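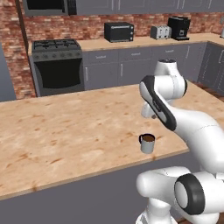
Figure 3. Simulated service kitchen with the arm positioned over the island and a filled mug near the corner of the counter.

4. Changes in Staff Work During the Planning Phase

4.1 Setting and approach

The study was conducted at the Gritcombe residential care home, where the staff pantry on each floor is used to prepare drinks and light meals for residents between main services. Management had proposed placing a fixed robotic arm in one pantry to take over the handling of mugs and plates. Before any equipment was ordered, the proposal was worked through in simulation with the employees whose duties would be affected. The simulation was built by the Otora project team and revised after each round of consultation. The rendered kitchen does not reproduce the Gritcombe pantry in its finishes, but it served as the common reference for all sessions.

Eleven employees took part: nine pantry assistants and two shift supervisors. Each attended one individual interview and at least one group session in which simulated tasks were shown on a screen and could be stopped at any point. Interviews were conducted by Nermin Toprak and Idris Ifans. Transcripts were coded separately by both interviewers, and differences were settled in discussion with Sunil Mollah. The coding scheme was fixed on 5/15/24 and was not changed after that date.

4.2 Division of tasks

Under existing practice, a pantry assistant prepares a drink, carries it to the resident, collects used dishes and returns them to the pantry. Assistants described this as a single round. The proposal divided the round into handling work, to be assigned to the arm, and contact work, to remain with staff. Several participants objected to this division when it was first presented. In their account, the time spent at the counter is also the time in which they recall who takes thickened fluids, who has slept badly and who should be asked again about lunch. One assistant put it as follows: "If the cup is already there when I come in, I have not thought about the person yet."

Supervisors gave more weight to interruptions. A call bell during drink preparation means that a hot drink is left standing, and it is often poured away and made again. Both supervisors expected the arm to be most useful at these moments. They asked that it be treated as something an assistant could hand a task to, with the assistant deciding when. This request led to the second version of the task plan, in which no handling sequence begins without a staff instruction.

4.3 Counter space and responsibility

Space at the counter was raised in every group session. Assistants work close to one another at busy times and reach across the same surface. A fixed arm was understood by all participants as a permanent claim on part of that surface, including during hours when it is idle. The first version of the plan had allowed the arm the full length of the island. After consultation, its working area was reduced, and the remaining surface was reserved for staff.
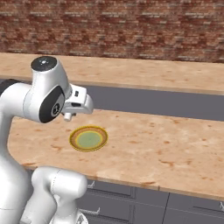

Who is responsible for a dish once the arm has been told to move it?
The assistant who gave the instruction remains responsible until the dish has been set down, and the shift supervisor is responsible for deciding whether the arm is in use on that shift.

This rule was drafted by Yavuz Karakaya from the session notes and accepted by the participants with one amendment. The amendment provides that an assistant who is called away may pass responsibility to a colleague by speaking to that colleague directly. A written handover was considered and rejected as unworkable during the morning round.

4.4 Skills and workload

Participants were asked what they would need to learn and what they feared would be lost. Stopping the arm safely was named first by most of the group. Fewer participants raised the matter of recovering from an incomplete movement, although the Otora team considers this the more demanding skill. Training time had been set at two hours per person in the original proposal. Following the interviews, Naveed Naqvi revised the estimate to nine hours, spread over several shifts, with paid cover for those attending.

Concern about job loss was present in the interviews but was seldom stated in general terms. Participants spoke instead of particular shifts, above all the late shift, which is already staffed by one assistant per floor. Management gave a written commitment that staffing on the late shift would not be reduced before a review in January. Assistants regarded the commitment as useful but short.

4.5 Limits of the findings

The findings concern expectations formed in front of a simulation. They do not show how work would be carried out beside a physical arm, and the sessions gave no information on noise, cleaning or breakdown. The group was also small and drawn from one employer. A follow-up study at a second home, Pener House, will use the same interview guide with 21 employees, including kitchen and laundry staff who were outside the scope of the present work.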